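From: Thịnh Đoàn
To: Femstead houseplant list
Date: 2024-05-03
Subject: Re: pale leaves on a succulent

Thịnh Doãn wrote:
> Mine has gone very pale at the top and there are small brown
> marks on the older leaves. The lower ones are still a good
> green. Should I repot, or cut it back?

I'd leave the pot alone for now. Mine has pale leaves over darker ones too, with brownish blemishes here and there, and the red stems are still carrying their little star flowers. I last repotted it in November. 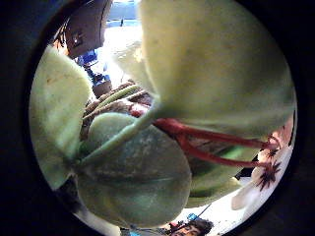 I water with 100 ml every 10 days and let the soil dry out in between. If you do want to cut it back, wait until the flowers are over, then take 2 stems at most — and leave the woody ones at the bottom be. The cuttings need a few days on a dry saucer before they go into compost.

I can bring you some gritty mix from Sketby if you're short.

Thịnh Đ.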